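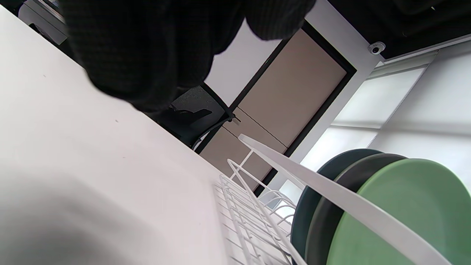

Household Economics, Unit 2: Water Use in the Home
Instructor: Maiara Pacheco

Reading for this unit: Wouters, chapter 11, up to the section on billing.

Key terms

Direct use – water that comes out of a tap in the home.
Indirect use – water used elsewhere to make the things we buy.
Base load – what a home uses when everyone is out. A steady base load usually means a leak.

Kitchen use

Washing by hand under a running tap uses far more water than washing in a filled basin. The rinse matters most. Many people wash in a basin and then rinse each plate under a full stream, and much of the saving is lost. Air drying on a rack uses no water and no power.

A dishwasher compares well with hand washing only when it runs full. Pre-rinsing should be counted as part of the load.

Reading a meter

Write down the number at night and again before anyone gets up. In the worked problem the evening reading is 3377 and the morning reading is the same, so the base load is zero. Units differ from meter to meter – check the dial before you do any math.

For next class

Keep a log of kitchen water use for two days. Note the task, the start time and the end time. Bring the log on paper. If you can't get to your meter, use the Hasholm readings from the course folder and share the work with a partner.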